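Desk Risers: Setting Up, Cleaning and Keeping the Space Below Free

A shelf riser is a board on metal legs that stands on the desk and gives you a second level. Most people buy one for a monitor and then find that the space below is the better half of the deal. These tips apply to the plain kind with a black board and thin metal legs, with no drawers.

Measure first

Measure the depth of the desk from front to back, then the length of the riser. Ours is a Mudel, 1000 mm long, and it stands on a desk that is 1293 mm wide. That leaves room at the ends for a lamp. On the narrower Odus desk (1098 mm) the same riser fits, but there is not much left over.

If your desk has a cable hole, put the riser where you can still reach it. Run the cords down through the hole before you set anything on the shelf. Doing it afterward means taking everything off again.
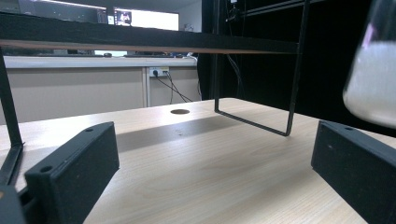 Set the legs down flat and press on each corner of the board. If it rocks, loosen the screws a half turn, push down on the board with your palm, and tighten them again. Felt strips under the bars of the legs keep them from marking a wood surface. Cut the strips a little narrower than the bar or they will collect dust along the sides. Lift the riser when you move it. Dragging pulls the felt off.

Cleaning

Wipe the desk along the grain with a damp cloth and go over it with a dry one. Light wood shows streaks when the light comes from overhead, so check it from a low angle before you put things back. A black board shows dust sooner than the desk does. A dry microfiber cloth once a week is enough. Go easy along the front edge if the strip there is bare wood. Water left sitting on it can raise the grain.

What goes where

Heavy things belong over the legs and light things in the middle. Jars and tubs that you open every day are better beside the riser, where you can get the lid off without bumping the board. Paper goes below, in one tray. When the tray is full, empty it before adding more.

Keep the middle of the desk free. If the keyboard slides under the shelf at night, you have the whole front for writing or mending.
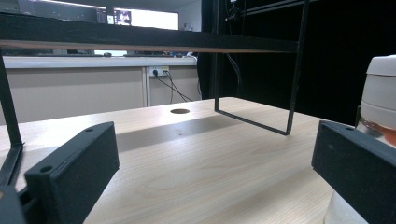
Lovisa Berge writes that she tried the felt strips on her own riser and they came loose within a month. She now uses thin cork, glued with Gika wood glue and left overnight under a pile of books. She also asks if a longer board would sag.

It can. Over 1000 mm I would want a third leg in the middle, or else keep the monitor toward one end. The short Myklebust riser, 662 mm, has carried a printer since February and is still straight when I lay a ruler on it.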